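침실 > 담요·블랭킷 > 플리스 > 코스틀리 화이트

코스틀리(Kostley) 플리스 담요, 화이트

관심 상품 961 · 공유 44 · 후기 15

소파에서 잠드는 사람에게는 두 종류의 담요가 있습니다. 손님이 올 때만 꺼내는 담요와, 손님이 오면 황급히 치우는 담요. 코스틀리는 후자를 목표로 만들었는데 출시하고 보니 전자로 쓰시는 분이 꽤 많아서 저희도 조금 당황했습니다. 어느 쪽이든 환불 사유는 아닙니다.

코스틀리는 핀포트(Finport) 침구 라인에서 가장 오래 버틴 제품입니다. 그동안 체크무늬가 나왔다가 들어갔고, 겨자색이 나왔다가 아주 빨리 들어갔고, 소매 달린 담요는 디자이너 엘리 셰베리(Elli Sjöberg)가 두 번이나 말렸는데도 나왔다가 결국 창고로 돌아갔습니다. 흰색 민무늬만 남았습니다. 엘리는 회의록에 "그러게요"라고만 적었습니다.

어떤 담요인가

폴리에스터 100퍼센트 양면 기모 플리스입니다. 울이 아니고, 울인 척하지도 않습니다. 울 담요를 좋아하시는 분은 같은 매장의 휘틀록(Whitlock)을 보시면 되고, 가격표를 확인하신 다음 이 페이지로 돌아오셔도 아무도 뭐라고 하지 않습니다.

기모는 양면 모두 세웠습니다. 한쪽만 세우면 단가가 내려가는 대신 밤중에 뒤집어 덮었을 때 이불 속에서 사람이 철학적으로 변합니다. 털 길이는 짧은 편과 긴 편 사이 어디쯤으로 맞췄습니다. 너무 길면 과자 부스러기가 정착해서 마을을 이루고, 너무 짧으면 그냥 운동복 안감입니다.

테두리는 두 번 접어 박았습니다. 새틴 테두리를 달아 달라는 요청은 해마다 들어옵니다. 새틴은 예쁘고 시원하고, 빨래 몇 번이면 담요 본체와 의견이 갈라져 혼자 쭈글쭈글해집니다. 그래서 안 답니다.

흰색이라는 문제

네, 흰색입니다. 커피를 마시고, 아이가 있고, 검은 고양이를 키우는 분이 이 담요를 고르는 심리에 대해 저희는 오래 생각했고 답을 찾지 못했습니다. 다만 판매량은 줄지 않았습니다.

정확히는 새하얀 형광빛 흰색이 아니라 형광증백제를 넣지 않은 흰색입니다. 욕실 수건 옆에 두면 살짝 부드러워 보이고, 복사용지 옆에 두면 담요가 집니다. 담요를 복사용지 옆에 두실 일은 많지 않을 거라고 봅니다. 상품기획을 맡은 요하네스 프레토리우스(Johannes Pretorius)는 이 색에 '구름', '우유', '첫눈' 같은 이름을 붙이자고 했지만 표결 끝에 '화이트'가 됐습니다. 주문서 칸이 좁았습니다.

얼룩 이야기도 해 두겠습니다. 커피와 홍차는 바로 찬물에 담그면 대개 빠집니다. 레드와인은 운에 달렸습니다. 카레는 운의 문제가 아닙니다. 카레를 드실 때는 담요를 다른 방으로 보내세요.

촉감과 주름

처음 포장을 열면 접힌 자국이 꽤 선명합니다. 압축 포장을 해서 그렇고, 하루쯤 펼쳐 두면 펴집니다. 다리미는 쓰지 마세요. 플리스에 다리미를 대면 그 자리가 반들반들해지는데, 이 상태는 영구적이며 다리미 모양 그대로입니다. 저희 사무실에 그 표본이 하나 걸려 있습니다. 작품명은 '월요병'이고 작가는 익명을 원합니다.

손으로 쥐면 쥔 대로 접히고 뭉치는 담요입니다. 빳빳하게 각을 잡아 소파 등받이에 걸쳐 두는 연출을 원하신다면 솔직히 맞지 않습니다. 턱 밑까지 끌어올리고, 발끝에 둘둘 말고, 옆 사람 몫까지 슬그머니 당겨 오는 용도로는 아주 좋습니다.
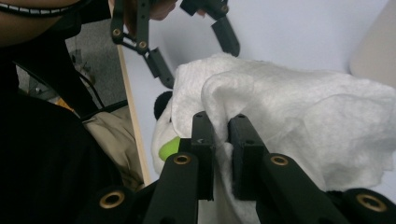 세탁과 건조

찬물, 약한 코스, 중성세제. 섬유유연제는 넣지 마세요. 유연제가 담요를 부드럽게 만들어 줄 것 같지만 기모 사이에 막을 남겨서 갈수록 축 늘어진 촉감이 됩니다. 첫 세탁은 꼭 단독으로 하시길 바랍니다. 첫 세탁에서는 잔털이 나오는데, 검은 바지와 함께 돌리면 바지도 플리스가 됩니다.

건조기는 저온까지만 됩니다. 고온으로 돌린 담요를 들고 오신 분께 고객응대팀의 봉가니 우스타위젠(Bongani Oosthuizen)이 드릴 수 있는 것은 따뜻한 위로와 재구매 링크뿐입니다. 널어 말릴 때는 그늘에 펼쳐서 널고, 마른 뒤 한 번 세게 터시면 기모가 다시 섭니다. 이웃이 쳐다볼 수 있습니다.

보풀은 생깁니다. 안 생긴다고 쓰는 페이지도 있던데 부럽습니다. 코스틀리는 주로 팔꿈치가 닿는 자리부터 생기고, 보풀 제거기는 약하게 한두 번 지나가는 정도면 충분합니다. 힘주어 미시면 보풀과 함께 담요도 제거됩니다.

규격

품번: 3084
색상: 화이트 (한 가지)
크기: 싱글, 더블
소재: 폴리에스터 100%
마감: 두 번 접어박기
세탁: 찬물 약세탁, 저온 건조, 다림질 금지, 표백제 금지
구성: 담요 1장. 모델, 소파, 평온한 저녁은 포함되지 않습니다.

싱글은 한 사람이 소파에서 덮기에 넉넉하고, 더블은 두 사람이 덮기에 이론상 넉넉합니다. 이론과 실제의 차이는 함께 덮는 분의 인품에 달렸습니다. 커플이라면 싱글 두 장을 권합니다. 더 팔려고 하는 말이 맞는데, 그래도 맞는 말입니다.

자주 비교되는 담요

휘틀록은 울 혼방입니다. 더 무겁고, 더 따뜻하고, 드라이클리닝이 필요합니다. 난롯가에서 두꺼운 책을 읽는 사람의 담요이고, 책을 안 읽어도 그렇게 보입니다.

추른홀름(Zurnholm)은 얇은 여행용입니다. 주머니에 접어 넣을 수 있다고 적혀 있습니다. 접어 넣는 데 성공한 분들의 제보를 저희도 기다리고 있습니다. 기차나 사무실용으로는 가볍고 괜찮으며, 한겨울 거실에서는 성의 표시에 가깝습니다.

코스틀리는 그 사이입니다. 난방을 조금 낮추고 싶은데 관리비 고지서를 보고 비장해질 정도는 아닌 날, 집에서 막 쓰는 담요를 찾으신다면 이쪽입니다.

구매 후기 중에서

루안 뒤 플레시(Ruan Du Plessis)
"본가에 하나, 자취방에 하나 샀습니다. 본가 것은 개가 가져갔습니다. 돌려받을 생각은 없고 하나 더 주문합니다."

부수무지 마쿠벨라(Vusumuzi Makhubela)
"부드럽고 좋은데 정전기가 있습니다. 겨울밤에 벗으면 작은 불꽃놀이가 됩니다. 별 하나 뺐다가 아내가 예쁘다고 해서 다시 넣었습니다."

정전기는 맞습니다. 건조한 날에는 가습기를 켜거나, 덮기 전에 분무기로 물을 아주 살짝 뿌려 보세요. 흠뻑 뿌리시면 다른 문제가 생깁니다.

배송과 교환

오후 세 시 전 주문은 당일에 나갑니다. 세 시 정각 주문은 물류 담당자의 기분을 따릅니다. 상자는 담요 크기에 비해 작아 보이는데, 압축 포장이니 놀라지 마시고 칼로 깊게 긋지도 마세요. 칼집 난 담요는 교환이 안 됩니다.

세탁하지 않은 상품은 받은 날부터 15일 안에 교환하거나 반품하실 수 있습니다. 다시 압축해서 보내실 필요는 없습니다. 집에서 무릎으로 눌러 원래 상자에 넣으려다 지치신 분이 많은데, 큰 봉투에 대충 넣어 보내 주세요. 개나 고양이가 이미 소유권을 주장한 담요는 반품이 어렵습니다. 저희 쪽 규정도 그렇고, 그쪽에서도 동의하지 않을 겁니다.

더블은 10월에 다시 들어옵니다. 입고 알림을 신청해 두시면 문자가 한 번 갑니다. 두 번은 안 갑니다.

ⓒ 핀포트 침구 · 고객문의 · 교환/반품 안내 · 맨 위로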